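Fusmont FM-40 Turntable
Set-up Guide

Section 3: Setting Up the Turntable and Playing a Record

Read this section before you connect the power. Allow an hour for the first set-up. You will need the stylus gauge from the accessory pouch, the alignment card and a soft dry cloth.

3.1 Choosing a place

Put the turntable on a level surface that does not shake when people walk past. A heavy shelf fixed to the wall works better than a tall, narrow cabinet. Keep the unit away from radiators and direct sun.

Do not put the turntable on top of a speaker or on the same shelf as one. Bass from the speaker travels through the shelf to the stylus and comes back as a low howl, and it gets worse as you turn up the volume.

3.2 Fitting the platter and belt

1. Remove the cardboard disk from the spindle and keep it with the packing.
2. Lower the platter onto the spindle. Turn it by hand once to check that it moves freely.
3. Find the ribbon on the inner rim of the belt. Pull it gently toward the motor pulley until the belt drops over the pulley.
4. Take the ribbon off and turn the platter ten times by hand. The belt should settle flat with no twist.
5. Lay the felt mat on the platter.

Note: If the belt has oil or finger marks on it, wipe it with the dry cloth. Do not use alcohol on the belt.

3.3 Balancing the tonearm

Balance the arm with the stylus guard off and the anti-skate dial at 0. Work slowly - the stylus is the one part of the turntable that a small bump can ruin.

1. Screw the counterweight onto the back of the arm with the numbers facing you.
2. Release the arm clip and hold the arm by the finger lift.
3. Turn the counterweight until the arm floats level without touching the platter or rising.
4. Return the arm to its rest and close the clip.
5. Hold the counterweight still and turn only the number ring until 0 lines up with the mark on the arm.
6. Turn the counterweight and ring together to the tracking force given on your cartridge sheet.
7. Set the anti-skate dial to the same number.
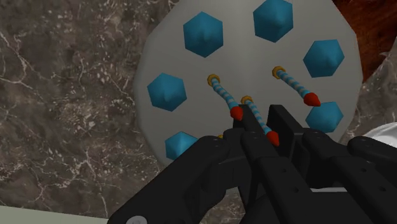
Tracking force that is set too light does more harm than most owners expect. The stylus rattles in the groove, loud passages break up, and the record wears faster. If you are between two settings, use the heavier one, as long as it stays inside the range on the cartridge sheet.

The turntable leaves the factory with the Medve 242 cartridge already mounted. If you have bought the optional Medve 1040, fit it as described in Section 6 and then repeat all of 3.3. The two cartridges do not weigh the same.

3.4 Connecting to an amplifier

Caution: Turn the amplifier off and unplug the turntable before you connect or remove any cable.

1. Plug the red lead into the right input and the white lead into the left input.
2. Fasten the ground wire to the terminal marked GND on the amplifier.
3. Set the switch on the rear panel. Choose PHONO if your amplifier has a phono input. Choose LINE if it does not.
4. Plug in the power adapter.

Owners of the Geseo 2106 receiver should use PHONO. Using LINE with a phono input gives very loud, distorted sound and may damage your speakers.

3.5 Playing a record

1. Turn the amplifier volume all the way down.
2. Place the record on the mat and select 33 or 45. Most albums play at 33 and most seven-inch singles at 45, but check the label.
3. Raise the cue lever, release the arm clip and move the arm over the lead-in groove.
4. Lower the cue lever and bring up the volume.
5. At the end of the side, raise the lever and return the arm to its rest. The arm does not return by itself.

Note: Older 78 rpm records need a wider stylus and cannot be played on this model.

3.6 If something sounds wrong

Steady hum: check the ground wire first, then move the turntable farther from the amplifier.

One channel silent: push the headshell firmly into the arm and tighten the collar.

Voices sound slow or too high: check the speed setting, then look for a belt that has slipped off the pulley.

Skipping: clean the record and repeat 3.3. For cleaning records and the stylus, go to Section 4.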